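Notes for week 2, collecting demonstrations. Handed out in place of slides because the slides aren't done. Readings are on the course page under Mohammadi, same login.

Where we left off: a policy trained on examples copies what's in the examples. Including the bad parts. So today is all about the examples, where they come from, what goes wrong while you're getting them. The learning code can wait.

Quick reminder of words. Episode = one try at the task, from the start pose to the moment the operator says done. Demonstration = an episode we keep. Observation = what the cameras and joints report at one step. Action = what the operator told the arms to do at that step. People mix up the last two all the time, including me in last year's notes, please ignore last year's notes.

The bench task. Containers of different colors side by side on the table, ordinary things in them. Operator gets a one-line instruction, for instance "move the jar from the red bin to the yellow bin", reads it, does it, stops. Easy for a hand. For a parallel gripper coming in level above the bins, less so. You have to decide how to get down past a rim and still have room for the wrist, and that decision is the thing we're recording. 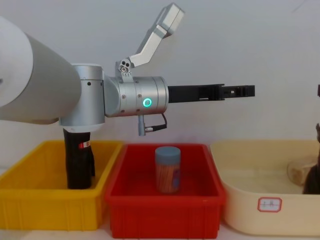 Byung-chul Ryu wrote in after the first posting of these notes: I'd tell students to record the approach from further back than feels needed. We trimmed ours to start just above the object to save disk, and the trained arm had no idea how to get there from anywhere else. Had to redo 100 episodes. Also write down who was driving, you will want it later.

Good point and it goes in the checklist. On trimming: don't. Store the whole thing, mark the useful span in the log, cut at training time if you must. Disk is cheap compared with an afternoon of driving.

Who was driving matters more than it sounds. Two people given the same bin and the same jar will do it differently. One goes straight down. Another comes in at a slant and nudges the thing upright first. Both fine. Mix them without a label and the policy may average them, and the average of straight down and slanted can be a hit on the rim. Methods that handle this are in week 5. For the lab, agree on one way per task, write it in a sentence, stick to it.

Spread. This is where most student sets fall down. Set of 1,000 episodes with the jar always in the middle of the bin = a set about jars in the middle of bins. Move things between episodes. Change which bin is the target. Turn the object. Lay it on its side sometimes. Do it by list and not by feel, people think they're being random and they keep going back to the same spots. The Gevport sheet has a shuffled list of start positions, use that.

But don't vary everything at once early on. First 20 episodes: same object, same bin, small moves only. Train on those, watch it fail, look at how. Then widen. If you widen first you can't tell if a failure is from the data or from your code.

Two arms. If only one arm is working, the other still gets recorded, and it still has to be somewhere. Pick a rest pose and go back to it every time. An idle arm that drifts between episodes becomes a clue the policy may latch onto. When both work over the same container it gets tight fast, and the view from the head camera can lose the object behind a joint or a gripper. Not a reason to throw the episode out. It is a reason to keep the wrist cameras running and to check they're in sync with the joints.
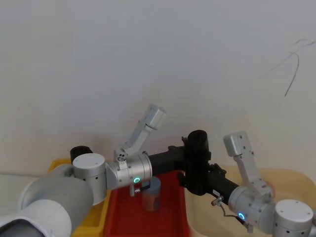
Sync then. Every stream gets its own time stamp at capture, not when it's written to disk. Ollance logger does this by default, older scripts don't. A camera that runs behind the joints by a few steps gives you a set where the gripper always seems to close early. Policy learns to close early. You'll spend days on the network and the fault is in the clock. Test: close the gripper fast on something bright, look for the step where the fingers stop in the picture and the step where they stop in the joint log. Should match. Do it at the start of each session, not once a term.

Failures. Keep them, in a separate folder, labled. Dropped object, missed grasp, wrong bin. A recovery is different: operator misses, backs off, tries again, gets it. Those are some of the best examples you'll have, because the trained arm will miss too and needs to have seen what comes next. Don't fake them by missing on purpose every time, it looks odd in the data. A few staged ones are ok.

Instruction text. Write it before the episode. If what you did doesn't match it, fix the label right after or bin the episode. Don't use "the thing". Say the color and what it is. If you can't tell what an object is, agree on a name as a group and put it in the log.

Checklist for lab:
- sync test, saved with the session
- operator initials in every log entry
- rest pose for the idle arm
- start from far back (Ryu)
- next position off the Gevport list
- instruction written first
- failures in their own folder
- play back one episode before you leave, all the streams, start to end

Do the last one. A group in July recorded a full session with one stream frozen on its first image and found out at home.

Homework: take the shared Tastetcombe set, watch 20 episodes, no code. For each write down what varies from the one before and what stays the same. One page. Then say what you'd collect next if you got 100 more. Be specifc, "more variety" gets no credit.

Next time: how action chunks are cut and why the end of an episode is harder to label than the start.

Related
Week 1 notes: What a policy sees
Ollance logger, setup on the lab machines
Gevport position sheet (printable)
Tastetcombe shared set, how to request access
Week 3 notes: Action chunks and where to cut
Mohammadi reading list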